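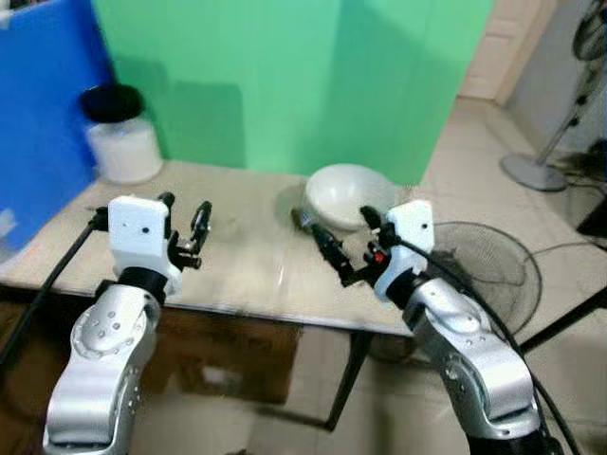

Iltano Schüssel, weiß, tief – Erfahrungen nach einem halben Jahr

Gekauft habe ich die Schüssel im November bei Hindevis, Artikelnummer 2901, zusammen mit einer zweiten in derselben Größe. Gesucht hatte ich etwas für Suppe, Nudeln und Salat, das hoch genug ist, damit beim Umrühren nichts über den Rand geht. Meine alten Schüsseln von Quezada waren flacher und hatten nach einigen Jahren viele kleine Abplatzer.

Material und Verarbeitung
Keramik, weiß glasiert, rund, ohne Muster. Die Glasur ist bei beiden Stücken gleichmäßig, bei einem gibt es innen einen winzigen Punkt, den man nur mit dem Finger findet. Der Standring unten ist unglasiert und war anfangs etwas rau. Ich bin einmal mit feinem Schleifpapier darübergegangen, seitdem kratzt er nicht mehr auf der Tischplatte. Wer einen empfindlichen Holztisch hat, sollte das vor dem ersten Gebrauch prüfen.

Gewicht und Größe
Leer wiegt die Schüssel laut meiner Küchenwaage rund 400 Gramm. Das ist für die Größe in Ordnung, sie steht fest und rutscht beim Rühren kaum. Eine normale Portion Suppe passt gut hinein, ohne dass man sie randvoll machen muss. Für einen großen Salat für zwei Personen reicht sie nicht.

Im Alltag
Die Schüssel kommt fast täglich in die Spülmaschine, meistens im Programm mit 50 Grad. Verfärbungen gibt es bisher keine, auch nicht nach Tomatensauce oder Curry. Vom Besteck sind am Boden ein paar graue Striche geblieben, die mit Scheuermilch weggehen. In der Mikrowelle wird der Rand ziemlich heiß, da braucht man einen Topflappen. Im Backofen habe ich sie nicht benutzt, der Hersteller macht dazu keine Angabe.

Weniger gut gefällt mir das Stapeln. Die beiden Schüsseln sitzen recht eng ineinander und lassen sich manchmal nur mit etwas Ruckeln trennen. Außerdem bleibt nach dem Spülen Wasser im Standring stehen, das beim Ausräumen herunterläuft. Einen Deckel gibt es nicht dazu. Der runde Silikondeckel von Clilteo, den ich schon hatte, passt aber und hält im Kühlschrank dicht genug.

Verpackt waren beide einzeln in Karton, angekommen ist alles heil.

Plus: standfest, hoher Rand, Glasur unempfindlich
Minus: stapelt eng, Wasser im Standring, wird in der Mikrowelle heiß

Vier von fünf Sternen. Zwei weitere würde ich nachkaufen, sobald sie bei Hindevis wieder lieferbar sind.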